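Ottilie Camenzind parked behind the Rikano building at ten minutes to nine and stayed in the car until the heater had gone cold. It was February and the lot had been salted twice. She had the letter in her bag, folded in three, with the line about the open day marked in pen.

She had taken computers apart for Baloyi for eleven years. Office towers mostly, from banks and school districts, on pallets wrapped in plastic. Baloyi sent 2,000 of them through the shop in a good month. Somebody upstairs had heard that Kivby could do the same work with an arm, and somebody else had said they should send a person who knew what the inside of a tower looked like. So they sent her.

Andri Gruber met the visitors at the door and gave each of them a badge and a pair of safety glasses. He was younger than his emails. He walked them down a hallway that smelled of floor wax and into a room with benches in it, and he said the arm was called Gistar and that people should stand behind the yellow tape.

"Is it dangerous?" a man in a fleece vest asked.

"It's slow," Andri said. "Slow and strong. Please stay behind the tape."

He had put a screen up on a stand so they could follow the close work from where they stood. Ottilie moved to the front. The tower was already open, and she knew the kind of machine it was before he told them. She had done hundreds. You learned the blue plastic first, because the blue plastic was what came loose by hand.
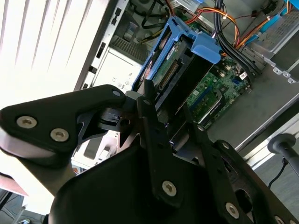 She caught herself moving her thumb. Squeeze the sides, lift, tilt toward you. If the cables were still on you felt them pull, and then you stopped and took them off. Her thumb did all this inside her coat pocket while Andri talked about force limits.

"How does it know when to stop?" she asked.

He looked at her badge. "It measures the resistance at the wrist. Past a certain number it backs off and tries again."

"And if it's just a stiff one?"

"Then it backs off and tries again," he said, and a few people laughed.

The man in the vest wanted to know what the thing cost. Andri said that depended on the installation. A woman with a notebook asked how many drives it could do in a day, and he said 200 at present, with one person to load it. Ottilie worked that out against her own day. On a good shift with the radio on she could beat it easily, but she didn't work nights, and she didn't work with her left hand the way she used to.

They were allowed a little closer for the second run. The bench was made of metal slats and she thought about all the screws that would fall down between them. At Baloyi they had rubber mats with a lip. She had asked for those mats herself, her first winter there, and had waited 2 years to get them.

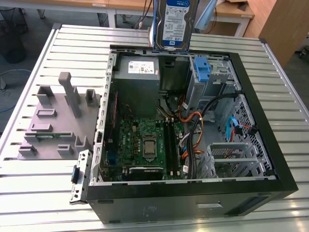 "What happens to the screws?" she said.

Andri smiled for the first time that morning. "We vacuum on our lunch break."

"You should get mats."

He wrote it down. She watched him do it, a small neat word on the back of his schedule – *mats* – with a line under it.

After that he talked to her more than to the others. He asked which cases were the worst, and she told him: the ones where somebody had been in before you and put things back wrong. Cables through the wrong gap. A screw from another machine forced into the hole. He asked how she handled those, and she had to think, since it was a long time since anyone had asked her.

"I look at it a while first," she said.

"How long is a while?"

"I don't know. Until I can see what he did."

Andri wrote that down too, though he seemed less sure what to do with it. Then someone at the back asked to see the part where the drive was put down, and he went over to the keyboard. 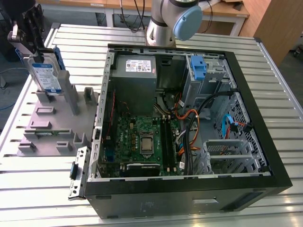
*Gistar with the hard drive, beside the fixture.*

There was coffee afterward in the hallway, and a plate of almond cookies. The man in the vest stood near the window and told somebody on the phone that it looked promising. Ottilie ate two cookies and put a third in a napkin.

Andri came out with his jacket on. He asked if she would come back in the spring, for a day or so, and bring a few of the bad ones.

"Baloyi would have to say yes," she said.

"I can write to them. There's a fee. It would be 900 for the day."

She asked whether that went to Baloyi or to her. He said he would find out, and she said he should find out before he wrote. Then she gave him back the glasses and kept the badge, and went out across the salt to the car.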